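Clollska Film Forum > Indian Cinema > General

Thread: Watching Vashisht's early films in order, anyone done it?

reelpatience
Posted 5 August 2024

Right, so after years of meaning to, I've started on Kiran Semwal's films from the beginning, and I'm two in. I'd only ever seen the later, glossier ones, the ones that turn up on telly late at night, so going back to his first lot for the Vashisht studio has been a bit of a shock (a good one, mostly!). The first is Roller, the one about the road-mender and his brothers, and the second is Isolov, which I'd never met anyone who liked.

Has anybody gone through the lot in order? I want to know if I'm imagining it, or if he was a much funnier director before he got respectable. The wedding procession stuck behind the steamroller had me in tears. I had to pause it and make a cup of tea, and then I wound it back and watched it again. 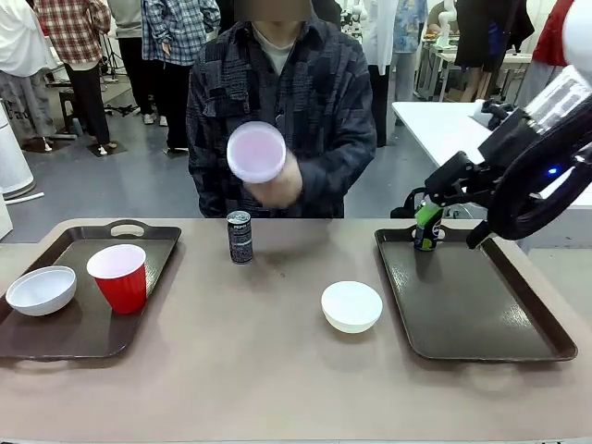
Roller also has the best meal I've seen in a film for ages, and I've thought about it more than the plot. The whole family is round one table, the uncle is going on about the land, and Semwal just leaves the camera where it is for what feels like a full reel. No close-ups, no music. You watch a bowl go from hand to hand and you know who's speaking to whom. He'd have managed it with a couple of plain white bowls and a red party cup, I'm sure of it, as he never cared much for fancy props. By the time the youngest brother gets up and leaves you feel you've been sat there with them, and your back hurts.

Anyway, thoughts please. Also does the print of Isolov get any better after the first half hour? Mine looks as if it was filmed through soup.

matinee_moth
You're not imagining it. I did the early ones in order one February when I was off work with my knee, and the jokes drop away film by film. I think he got good reviews for a sad one and that was that. Roller is my favourite of the whole bunch and I'll fight anybody who says it's minor.

The print of Isolov doesn't get better, sorry. The sound does, a bit, once they get to the hill station.

oldprojector
I'll say it's minor then! Lovely bits, yes, the procession especially, but the story falls to pieces the minute they leave the village. The brother goes to the city, comes back, goes again, and I couldn't tell you why either time. And the dinner goes on too long. I know that's the point. It still goes on too long.

Isolov is the better film by a mile. It's cold, I'll give you that, but every shot is doing something, and the woman playing the schoolteacher is wonderful with almost no lines.

reelpatience
Ha, well, I did wonder about the second trip to the city. I assumed I'd missed a line of dialogue because the subtitles on mine are all over the shop. At one point the grandmother says "the bicycle is unwell", and I've decided to treat that as correct.

I'll finish Isolov tonight and report back. I gave up at the funeral last time.

matinee_moth
The funeral is where it gets going, keep at it. And the reason for the second trip is in the letter! He reads it out on the bus. If your copy hasn't got the bus then you've got the short version, and that would explain oldprojector's grumbling as well.

oldprojector
What bus?

matinee_moth
There we are then.

tuppenny_stalls
Can I stick up for the songs for a minute, as you've all gone very serious on us? The ferry song in Roller is the reason my mum knew who Semwal was at all. She had the record and played it until it crackled. She couldn't have told you one thing about the steamroller. I think people on here forget that most of the audience went for the tunes and the star, and came out humming, and the director's name was a thing that went past at the start while you were finding your seat.

I'd also argue he shoots songs better than he shoots dinners. Look how he does the ferry one, all from the bank, with the boat getting smaller. Anyone else would have climbed aboard.

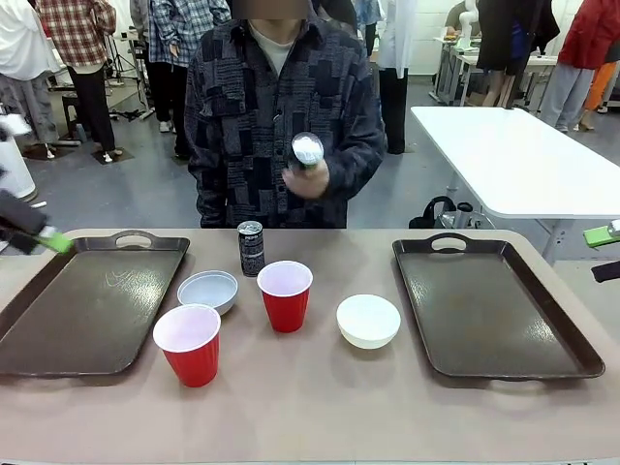 matinee_moth agrees about the ferry song but reckons the credit belongs to the cameraman, given that the next two films had a different one and the songs in those look like any other songs of the time. It's worth putting them side by side if you can bear the third, where everybody sings in front of the same painted mountain.

tuppenny_stalls
Fair enough about the cameraman, though somebody had to ask him to stand on the bank. I won't hear a word against the painted mountain.

reelpatience
Okay, reporting back. Finished Isolov. I was wrong to give up on it, the last part is terrific, and I take back the soup remark, or at least I stopped noticing the soup. The schoolteacher shutting up the classroom one window at a time! I rang my sister to tell her about it and she was very polite.

Still think Roller is the one I'd keep, though. I had more fun, and I want to see this bus.

oldprojector
So do I now, annoyingly. I've had my copy for years and been telling people the story makes no sense. If anyone knows which disc has the long version, put it here and I'll watch it again, dinner and all.

matinee_moth
Mine was taped off the telly, so no help on discs. I'll dig it out and check how long it runs, then at least you'll know what to look for on the back of the box.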